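Workshop Guides > Two-Arm Bench Build > Part 4: Setting Up for Cloth and Straps

Overview Parts list Wiring Calibration Cloth and straps Faults

4. Setting up for cloth and straps

This part covers the settings and bench layout for handling clothing, belts and other soft items with the two-arm build. It assumes you have finished Parts 1 to 3, that both arms home without complaint, and that the Plasby control program sees both grippers and both wrist cameras.

If you built the single-arm version, skip steps 6 to 9.

4.1 Before you start

You will need:

- the 4 mm hex key used for the gripper plates
- a pair of thin self-adhesive rubber pads
- a flat table with a matt top, at least 700 mm deep in front of the arm bases
- a pair of old jeans
- a belt, braided or webbing for preference

CAUTION: Switch off the arm supply at the wall before touching the gripper plates. The stop button on the Vallen board cuts the motors but leaves the board live.

4.2 Fitting and closing the grippers

1. With the supply off, push the fingers together by hand. They should meet along their whole length. If they touch only at the tips, slacken the two plate screws, square the plates up and tighten again.

2. Stick a pad to the inner face of each finger. Trim any overhang with a sharp knife. A pad that sticks out past the tip will catch in loose weave.

3. Turn the supply on and home both arms.

4. In Plasby, open Grip and set the closing force to 47. This suits braided leather, webbing and doubled denim. Go lower for shirts and tea towels.

5. Close each gripper on a folded scrap of denim and pull gently. The scrap should hold against a light tug and come free with a firm one. Raise or lower the force a little at a time until it does.

NOTE: Early Ross gripper kits came with smooth plates and a stiffer return spring. On these, start at the same figure but expect to finish higher.

4.3 Setting the clearance between arms

6. Open Arms and set the minimum gap between grippers. The value used at the Gonitdale workshop is some 7 cm, measured tip to tip. Smaller gaps work, but the arms will then need to be slowed down.

7. Set the waiting arm to hold its position above the table while the other one grips. Do not send it home between moves, as it will drag its cable across the work.

8. Move each arm by hand controller to the four corners of the work area. Watch the cables as well as the grippers. If a cable goes tight, move its clip further up the forearm.

9. Save the positions. Plasby does not save them when you close the window.

CAUTION: Keep your hands out of the work area whenever both arms are enabled. The clearance setting protects the arms from each other and does nothing for fingers.

4.4 First run with jeans and a belt

10. Spread the jeans flat with the back pockets facing up. Smooth out the big folds. Small creases do not matter.

11. Lay the belt loosely over the jeans with the buckle lying flat and the free end clear of it. Do not thread it through the loops for the first run.

12. Bring the first gripper down over the free end with the fingers either side of the strap. Aim just behind the leather tip, so that the tip stands proud of the jaws once they close.

13. Close slowly. The strap should be pinched flat between the fingers with no denim caught alongside it. If cloth has come up too, open, raise the gripper slightly and try again.

14. Lift a short way and hold. Check the wrist view for the weave creeping through the jaws. If it creeps, go back to step 5.

15. Bring the second gripper in over the other part of the belt, stopping short of the denim. Take hold only once the first arm is still.

16. Lower, release the second gripper, then the first.

NOTE: Avoid gripping on the buckle or the rivet. The metal dents the pads, and a dented pad will let thin straps slide.

Run the sequence several times under hand control before recording anything. When you do record, move the belt between runs so that it does not always start in the same shape.
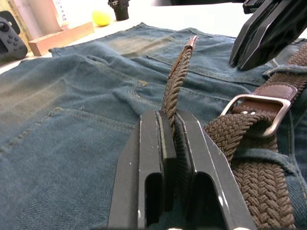 Once the free end can be picked up cleanly from either side of the jeans, save the grip settings under their own name and carry on to Part 5, which deals with threading the strap through the belt loops.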